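Stop tuning the planner, fix your logs

Satish Pinto, July 2020

Quick one, been meaning to write it for months.

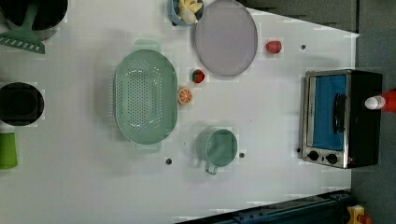

Everybody in this field wants to talk planners. Sampling, optimization, whatever was hot at the last workshop. Fine. I like planners too. But most of the failures I get asked to look at aren't planning failures. They're perception handing over a stale pose and the planner doing exactly what it was told with it.

Case in point. On Prumau we had 281 failed picks in the tracker, all tagged "planner". Went through them by hand. 141 were timestamp problems. Half the list! Camera clock and arm clock drifting apart, transform lookup quietly grabbing the nearest thing it had. No warning. No error. Just a gripper closing next to a mug.

And we'd spent all of January swapping cost functions.

So, my opinion, take it or leave it: no new planner work until you can replay a failure. Same inputs, same seed, same result, on a laptop, without the robot. If you can't do that you're guessing. Expensive guessing.

People tell me logging everything is too heavy. It isn't. Disk is cheap, my evenings are not. Log the raw depth. Log the segmentation masks. Log the plan you rejected as well as the one you ran, teh rejected one is usually where the answer is.

Tooling is the other gripe. We've got Zoris for viewing, Bustos for replay, and a pile of scripts gluing them together. 3 config formats. Changing one grasp offset meant editing 46 files, I wish I was kidding. Drastetti at least keeps config next to the run it was used for, which should be the bare minimum and somehow is a feature.

Yes a better planner helps with clutter. Handles sticking out, shiny stuff, things up against other things. I'll argue about that seperately. But get the clocks right first, then come show me your benchmark.

Comments are open, be nice.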